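How to sort out a drawer of marker pens
Meron Shiferaw

Craft and stationery > Looking after your things

Most marker drawers hold three kinds of pen: ones that work, ones that are finished, and ones that look finished but could be brought back with a bit of effort. This page covers how to tell them apart, how to clean and revive the ones worth keeping, and how to put them away so they last. It takes an afternoon for a full drawer, less for a pencil case.

I did this for the craft room at the Estville hall and then again at home, and the method is the same for both.

What you need

A clear table, preferably a pale one
Scrap paper, the plain white sort
A small whiteboard or a glazed tile for testing dry-wipe pens
Kitchen roll
Cotton buds
A saucer of warm water
A little surgical spirit or isopropyl alcohol
A pair of tweezers
Sticky labels and a biro
Shallow trays or boxes, long enough to take a pen lying down

If you are using alcohol, open a window and keep it away from candles, heaters and children. Wear thin gloves if your skin is sensitive.

Step 1: Empty everything out

Take every pen out of the drawer and put it on the table. Go round the house as well. Check the kitchen, the car, the bottom of school bags and the shelf by the phone. There is not much point in sorting one drawer if there is another jar of the same pens in the next room.

Wipe the drawer out while it is empty. Dried ink on painted wood or plastic usually comes off with a little alcohol on kitchen roll. Try it in a back corner first, as it can take the shine off some finishes.

Step 2: Sort by ink type

Sort by ink before you sort by colour. The main groups are:

Dry-wipe. For whiteboards. Often labelled 'dry erase'. The ink sits on the surface and rubs off.

Permanent. For labels, boxes, plastic and glass. Has a strong smell when you take the cap off, though some newer ones are milder.

Water-based felt tips. For paper. Washes off hands and most clothes.

Paint markers. Usually have a ball inside that rattles when you shake them. Keep these apart from the rest.

Fabric pens. Easy to mistake for felt tips, so read the barrel.

If the print has worn off the barrel, draw a short line on your tile and leave it for a minute. A dry-wipe line comes off with a dry finger or cloth. A water-based line comes off with a damp one. A permanent line stays put until you use alcohol. Do not use your good whiteboard for this.

Put a sticky label on any pen you have had to test, or you will be doing it again next year. 'DW', 'P' and 'W' are enough.

Step 3: Test each pen

Draw a line as long as your hand, then a small filled square. The line tells you if ink is reaching the tip at all. The square tells you if there is enough of it. Plenty of pens will draw one good line and then fade halfway through the square.

Use a fresh bit of paper for each ink type and test in the same order as the pens are lying on the table. Then sort into:

Good - draws a solid line and a solid square.
Weak - draws, but patchy or pale.
Dead - nothing, or only a scratch.
Damaged - tip split, pushed in or frayed, or cap cracked.

Put a pen with a missing cap straight in with the weak ones, even if it draws well now. Spare caps from dead pens often fit, as long as they come from the same make. A Hauser cap will not grip a Drukel barrel. It goes on, feels fine, and lets air in.

Step 4: Try to revive the weak ones

What you do depends on the ink.

For water-based felt tips, stand the tip in warm water for a few seconds, no longer. Take it out, blot it on kitchen roll, put the cap on and leave the pen lying down overnight. Test again in the morning. If it draws a watery line, give it another day with the cap on before you decide.

For permanent pens, put a few drops of alcohol on the tip with a cotton bud, cap the pen and leave it for a couple of hours. This loosens dried ink in the tip. It does not put ink back, so a pen that has simply been used up will stay used up.

For dry-wipe pens, first wipe the tip clean. Most of what looks like a dry pen is old ink dust picked up from a dirty board. Press the tip onto damp kitchen roll and roll it until the colour comes through clean, let it dry, and test. If that fails, cap it and store it tip down overnight.

Some tips can be turned round. Grip the tip with tweezers and pull steadily. If it slides out, put it back the other way with the fresh end showing. If it does not move with a firm pull, stop. I have snapped one on a Drukel 106 that would have been fine left alone.

For paint markers, shake with the cap on until the ball moves freely, then press the tip down gently on scrap paper several times until it fills. Do this over newspaper. They can blob.

Do not spend longer than this on any one pen. A pen you have tried to revive 2 times without luck should go.

Step 5: Deal with the dead ones

Take off any caps worth saving. Some stationers have a collection box for old pens, so ask before you bin them. Refillable pens are the exception. If the barrel unscrews, check whether the maker still sells the cartridge. The Rullero board pens I use at the hall are refillable, and the packet says a fill should last for around 1000 metres of writing. I have not measured it, but one fill lasts me well past Christmas and into January if I start it in September.

Step 6: Clean the barrels and caps

Wipe the barrels of the good pens with a cloth that has been wrung out well. For ink marks, use a dab of alcohol, but keep it off any printing you want to be able to read. Clean inside the caps with a dry cotton bud. A ring of dried ink inside the cap stops it closing properly, and that is a common cause of pens drying out.

Let everything dry before you put the caps back. Push each cap until you hear or feel it click.

Step 7: Lay them out and group them

Now sort the good pens by colour within each ink type. Lay them flat with a gap between the groups and keep any pen you are unsure about well to one side. It helps to have more table than you think you need. If the groups touch, they get muddled as soon as someone leans over for the scissors. 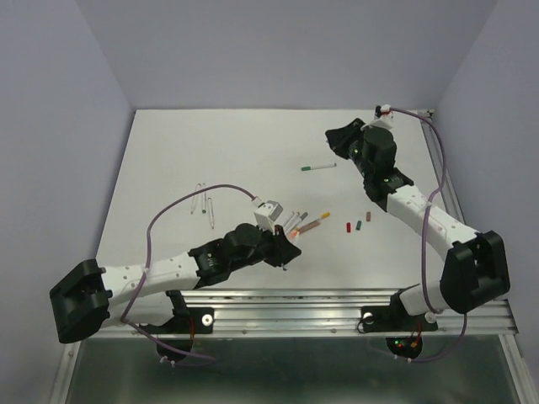
Pens with pale barrels are the ones to take most care over at this stage, as they all look alike from a distance and you end up relying on the caps. Turn each one so you can see the coloured end. The white marker with the green cap is easy to pick out even lying on a white table, and it has been left on its own, away from the three slim white ones that are side by side over on the left. Close together like that is right for a set, with clear space before the next pen. If a cap has been swapped at some point, go by your test square and put a dot of the correct colour on the barrel with a sticky label. Do not trust the cap for this, particularly in a house with children.

Step 8: Put them away

Store markers lying flat. With a double-ended pen this matters most, as standing it up starves one end. Single-ended pens will put up with being stood in a jar for a few days, but if you must do it for longer, stand them tip down with the caps on tight. Dry-wipe pens in particular go pale if they are kept tip up.

Use one tray for each ink type. Keep permanent and dry-wipe in separate trays and, if you can, in separate drawers. At the hall the dry-wipe pens live in room 101 next to the board, and the permanent ones are in the cupboard with the parcel tape. We have had one accident with a permanent pen on the whiteboard in all the time I have been doing it this way.

Line the tray with a strip of non-slip drawer liner so the pens do not roll when the drawer is opened. A folded tea towel does the same job.

Keep the trays out of direct sun and away from radiators. A cool drawer is ideal. A car is about the worst place for them in summer.

Getting permanent marker off a whiteboard

As it comes up every time: go over the mark with a dry-wipe pen, covering it completely, then wipe both off together before the new ink dries. Repeat if there is a shadow left. If that does not clear it, use a little alcohol on a soft cloth and then wipe the board with plain water. Do not use a scouring pad. It scratches the coating and the board will hold stains for ever after.

Keeping on top of it

Put a pen aside the first time it draws badly, and do not drop it back in the tray. I keep an old mug for these and go through it when it is full. Cap pens between colours, even when you mean to pick them up again in a minute.

When you buy new ones, write the month on the barrel. After a year or so you will know which make lasts in your house and which does not, and you can stop buying the others.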